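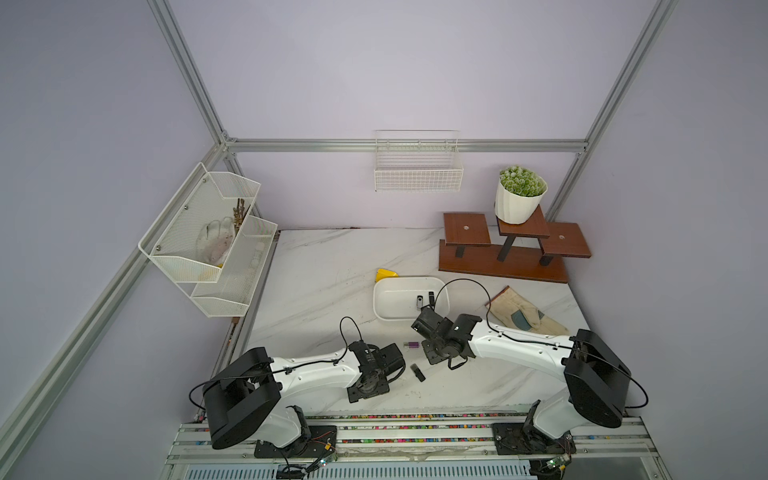 Two-arm bench with the sorting tray in position. Small parts, flash drives.

15 Aug 2022
By Ruben Dijkstra

Bench rules for small robot arms

The rules below were written for the shared workshop at Wullside and apply to any pair of tabletop arms handling light objects: flash drives, caps, fasteners, spools, cutlery. They assume arms that a person can lift with one hand. Anything larger needs a proper cell, a guard and someone qualified to sign for it. The manual that came with the arm takes priority wherever it is stricter.

Mounting

Bolt the arms to a rail or plate. Clamps loosen under repeated reversals and should be kept for trial layouts only. If two arms share one rail, measure the distance between the base centers and write it on a label at the rail. The controller needs that number every time the arms are calibrated, and a base that has been moved without a note will cost an afternoon.

Check the base bolts at the start of each week of use. Mark each bolt head and the plate beside it with a paint pen so that a turned bolt shows at a glance.

Keep circuit boards and their wiring outside the area a gripper can reach. Bare boards should be fixed down on standoffs. A loose screw under a powered board is the most common electrical fault we have logged.

Cables

Leave enough slack for the wrist to turn through its full range, plus a little. Test with the power off: move the arm by hand to each joint limit and look at the cable at every stop. It should never be tight, and it should never hang low enough to enter the fingers.

Tie cables to the links, with the ties away from the joints. A tie placed across a joint acts as a second motor stop and will cut into the jacket. Replace any cable that has a flat spot. Tape is acceptable as a marker and is not a repair.

Work area

Decide what belongs on the table for the task and list it. Then decide what may stay on the table between tasks and list that too. The second list should be short. Fixed items such as shelves and stands go into the collision map at their real height, including whatever stands on them.

Trays and bins are to be located against a corner mark or a stop. A tray that has slid a finger's width will still look right to a person standing over it. For repeat work we use a pair of adhesive corner blocks. Priline sells them, and two offcuts glued in an L do the same job.

Gloves, keys and hand tools have a place off the table. A basket on the wall is good enough, provided nobody has to reach across an arm to get to it. If they do, move the basket.

People near the arms

1. One operator at a time. The operator holds the stop button or stands within reach of it. A second person may watch from behind the line.

2. Say "power" aloud before enabling the motors, and wait for an answer if anyone else is at the bench.

3. No hands on the tabletop while the motors are enabled. Use the stop, then reach in. A software pause does not count as a stop.

4. Loose sleeves, lanyards and long hair are secured before the arms are enabled. Work gloves come off, as they catch in gripper linkages and reduce the feel for what the fingers are doing.

5. After any stop, the first movement is made at low speed.

Rule 3 is the one that gets broken. A dropped part near the tray looks like a two-second job, and the arm is standing still at the time. It may be standing still because it is waiting for a camera result. Treat a motionless arm with power on as a moving arm.

Gripping small parts

Grip on the body of the part, with the fingers on two parallel faces. For a flash drive that means the plastic or metal casing. Clear end pieces and caps are a poor surface: they may be curved, and some will pull off under load. Connectors should not carry the grip force at all if the part can be picked up another way.

Set the force low and raise it in small steps until the part no longer slips when the arm moves at working speed. Then stop raising it. Rogério Rangel, who set up the first bench at Wullside, keeps a box of dead drives for this purpose and numbers them, so that marks on the casing can be traced back to a force setting. It is a cheap method and we have copied it for every new part type.

Check the hold before moving the part sideways. Lift it clear of the bin floor, pause, look at the fingers from the wrist camera, then go on. If the part has turned between the fingers, put it down and pick it up again. Trying to correct a twisted part against the wall of the bin bends connectors.
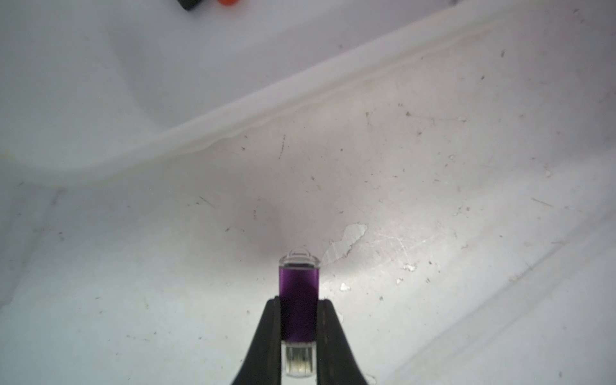 Finger pads should be looked at before each session. Wipe them with a dry lint-free cloth. Skin oil and plastic dust both lower the friction, and the usual response is to turn the force up, which hides the cause. On our own bench a set of pads lasted 3,420 cycles before slip became regular. Do not take that as a service interval. Log your own count and replace the pads in pairs.

For upright picks, the approach has to be straight along the long axis of the part. Set the approach height high enough to clear the tallest wall of the bin with the part in the gripper, and measure from the lowest point of the part. We add 38 mm of clearance above the rim. Less would work with a rigid bin, but thin plastic flexes and the rim is seldom level.

Bin and tray care

Thin plastic bins wear where the fingertips touch the floor. Fine scratches are harmless to the part. They matter to the camera, as a scratch can be read as an edge, and dark crumbs can be read as small parts. Empty the bin and brush it out before each session. Do not blow it out with compressed air near the arms, since the debris ends up in the joints.

A bin with a flaking surface should be taken out of camera work and used for storage. If a replacement is not at hand, line the floor with a matte sheet cut to size and taped at the corners, and repeat the height calibration. Even a thin liner changes the touch height.

Write the date of first use on the underside of each bin. Willems trays have a molded panel for this. On others, use a paint pen.

Calibration and records

Calibrate both arms after moving either one. Calibrate the wrist camera after any knock to the gripper, including one that seems to have done nothing. The check we use is simple: touch the same fixed point on the table with each arm in turn, 3 times per arm, from different directions. If the readings disagree by more than the tolerance of the task, find the cause before adjusting any offsets. It is usually a loose wrist screw.

Keep the log on paper at the bench. Columns: initials, task, motors on, motors off, force setting, stops, remarks. Every stop is entered, including those pressed by mistake. The Lesik controller writes its own file, but that file does not say why the operator pressed the button, and the why is the part that gets used later.

Bring the log to the September review. Benches with no entries will be treated as not in use and their power supplies will go back to the store.

Shutdown

Open the grippers and return any held part to its tray. Move both arms to the rest position, and support each one by hand before cutting power if its joints have no brake. Switch off at the wall. Brush the table, count the parts back into their box, and hang the gloves up.

An arm left powered overnight in a raised position heats its shoulder motor for no purpose. If you find one like that in the morning, press the stop, support the upper link, switch off, and let the motor cool to room temperature before the first move. Enter it in the log under remarks with the name of the task that was loaded.

Corrections to these rules go to me in writing, with the bench and the log page.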